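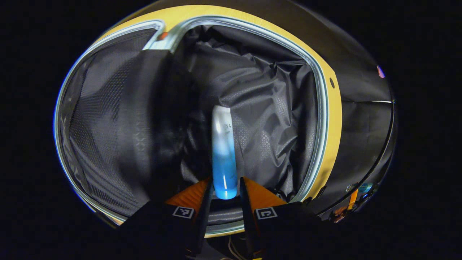
Section 3: Getting your Pitier luggage scale ready

Welcome to the fun part! Once the Pitier is set up you can weigh your bags at home, at the cottage or in a hotel hallway, and you'll never have to do the bathroom scale shuffle again. Set-up is quick – have a coin and the two AAA batteries from the box handy.

3.1 First-time set-up

1. Turn the scale over and open the battery door with the coin. A quarter turn is plenty.
2. Slide in both batteries, matching the plus and minus signs inside the door.
3. Close the door and hold the grey button until the display lights up. You'll see 0.00 and a unit.
4. Press UNIT to switch between kilograms and pounds. The Pitier remembers your choice, even after a battery change.

Note: If the display shows 1013, the scale is still in its factory test mode. Hold both buttons until it goes blank, then start again at step 3.

3.2 Weighing a bag

1. Close the bag fully and tuck in any loose straps.
2. Loop the strap through the top carry handle and snap the buckle shut. Give it a good tug.
3. Turn the scale on and wait for zero before you lift.
4. Lift slowly with both hands, keeping your back straight, until the bag clears the floor.
5. Hold steady. Two beeps mean the weight is locked, and you can put the bag down and read it in comfort (our favourite feature!).

Repeat if the bag was swinging. Two readings within 200 grams of each other are good enough for packing.

CAUTION: The Pitier is rated to 50 kg. Going over this can stretch the sensor for good, and the warranty doesn't cover it.

CAUTION: Never hang the scale from a hook or door frame with a bag left on it. Keep fingers clear of the buckle when lifting.

3.3 Packing to a limit

Here's a trick we love. Weigh the bag empty, press TARE while it's hanging, then pack and weigh again. The display now shows only what you've put inside – great for sharing one case between two people. Airlines count the case as well, so turn the scale off and on to clear TARE before your final check.

3.4 Error messages

Lo: change both batteries.
Err: too much weight. Lower the bag at once.
316: the sensor needs a reset. Take out the batteries, wait one minute and put them back. If 316 returns, contact Zundport service in Clumton.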